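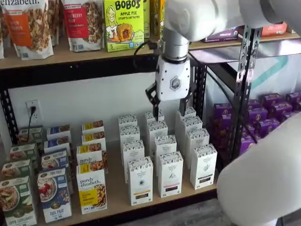
Dry goods shelving, Nolent store: breakfast section

Page updated 20 May 2022

This gallery covers the breakfast section at Nolent. The section was put up in February and stocked in stages after that. The notes give the layout and the fixing details for anyone fitting out a similar section at one of the other stores. Dimensions are as measured on site after assembly. They differ slightly from the Orum drawing, which was prepared before the wall was surveyed.

General arrangement

The unit is an open frame with black metal posts and wooden shelves. Perforated uprights allow the shelf height to be changed without drilling. Only the two shelves in use for breakfast stock are dealt with on this page. The wall behind is white and has been left unpanelled.

Upper shelf: granola pouches to the left, oat bites next to them. The pouches are purely elizabeth, with Pumpkin Cinnamon at the orange label and a berry flavour at the red one. The Bobo's Apple Pie Stuff'd Oat Bites stand beside the granola.

Lower shelf: white boxes with a dark patterned top band, kept together as one block. Boxes in this position are not sorted by flavour and carry no shelf label.

Wall: the socket is between the two shelf levels, on the left. The socket position was fixed before the shelving arrived, and the shelf heights were set around it. Keep stock on the lower shelf below the level of the socket so that a plug can be withdrawn without moving boxes.

Shelf spacing

Clear height above the lower shelf is 340 mm, measured to the underside of the crossbar. The Orum drawing shows a larger figure taken to the underside of the board. Use the crossbar figure when working out what will fit, as the bar sits lower than the board and is the first thing a tall carton meets.

Usable depth on the upper shelf is 258 mm, allowing for the front rail. Pouches are set with their faces in line with each other. Deep cartons are turned end-on where the printing on the end panel is good enough to identify them, and otherwise go to the lower shelf.

Shelf boards rest on the frame and are not screwed down. This was queried at Butt, where the boards had been screwed, and the screws there have now been taken out. A loose board can be lifted for cleaning and is easier to replace if it stains.

Placing the pouches

Stand-up pouches need the bottom gusset opened fully before they go on the shelf. A pouch straight from the outer carton usually has a folded base and leans. Press the base flat on a table, shake the contents down and then place it. Pouches should touch their neighbours lightly at the sides. If they are packed tighter than that, taking one out pulls the next one forward.

Pouches with a clear window go window outwards. It is the quickest way of seeing that the contents have broken down to dust, in which case the pouch is withdrawn.

The coloured label band is used as the reference when facing up. Bands of the same range should run level along the shelf. Where they do not, the base of one pouch is nearly always folded under.

Placing the cartons

Cartons stand upright with the front panel forward. Different flavours of the same make are hard to tell apart at a distance when the box colours are close, so each flavour keeps at least one full front showing. Spare cartons of a flavour go behind it, never beside it.

Narrow cartons can go behind wide ones. They should not be used to fill gaps at the front, where they fall over.

Upper shelf, oat bites

The run of Bobo's boxes continues to the right of the Apple Pie with Peanut Butter Chocolate Chip. Both have the illustrated woman on the front, so the flavour name has to be read. The box colours are a lime green and a yellow-green, and are not a reliable guide.
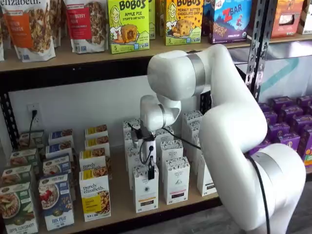 A reader asks whether wooden boards are suitable under cartons that are slid in and out all day, and whether a wire shelf would not wear better. Our boards at Teltent went furry along the front edge within months, the message continues, and we ended up turning them over.

Wear at the front edge was considered. The boards at Nolent sit behind a dark metal front rail on the upper level, and the rail takes most of the contact. Wire was ruled out for this section on account of the pouches, which do not stand well on it. For a section holding cartons only, wire would be acceptable. Turning the boards is a sound repair provided that both faces have been sealed, and the underside should be checked for this before the board is lifted out.

Cleaning and inspection

Wipe the boards with a cloth that has been well wrung out. Do not spray on to the shelf. Granola crumbs collect along the back of the rail and are removed with a dry brush first.

The holes in the uprights should be looked over whenever a shelf is moved. An upright with an elongated hole can stay in service if that hole is left unused.

Revised shelf heights go on the Orum drawing, in pencil, with the old figure struck through.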